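Voluvel word lists

Hi! I'm Zofia, and this is my big pile of words for people who set crosswords (or just like cheating at them, no judgement). I started it in June with Sota Hirose, who typed in most of the short ones and argued with me about hyphens.

What's in it: up to 2000 words, one per line, all lower case, plus 37 phrases in their own file. British spellings only, so it's colour and grey the whole way through. Plurals are in, place names are out.

To use it, open words.txt in anything you like. Lengths run from 3 to 9 letters, and the file is sorted by length first, then by alphabet.
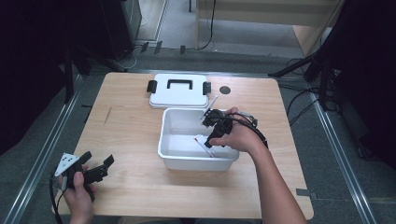
White storage box with its lid off, black handle and clips on the lid.

Known problems: a few words crept in twice, and "ageing" is still missing its friend "ageless". Send me fixes and I'll add them when I've had my tea!

Free to use, just mention Voluvel somewhere.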